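Drovbridge Creek Cleanup - Progress Report to the Ganutico Fund
November

We want to begin, as we always do, by thanking you. Your grant has carried us through a long and muddy season, and we feel good about where things stand, even if the lower creek is taking its own sweet time.

As you may remember, the old Ollent plating works left metals in the bank soil for decades before anybody was asked to check. With your support we have now collected 176 soil and water samples, against the 200 we promised you by spring. The stretch behind the Kovács lumber yard is still to come - the bank there was too soft to stand on for most of the fall, and we would like to wait for firmer ground.

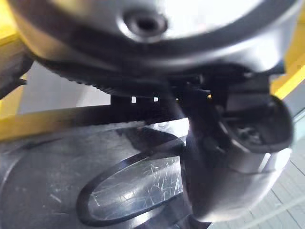
Silver housing with the black ribbed ring beneath it.

The lab results so far are mixed. Zinc has dropped at the upper sites, and chromium is about where it was last year. Near the old outfall the numbers are still higher than any of us would like, and we have passed them along to the county with a request for a second round of testing.

On the money side, we have spent $3569 on lab fees and bottles, a bit more than planned, as the price per sample went up over the summer. We would like to move $3000 from the printing line to cover the rest of the testing, if that sits well with you. The neighborhood flyers can be done on our own copier, and folks seem to read the plain ones just as happily!

The next set of results should reach you in February, along with the updated map of the sites.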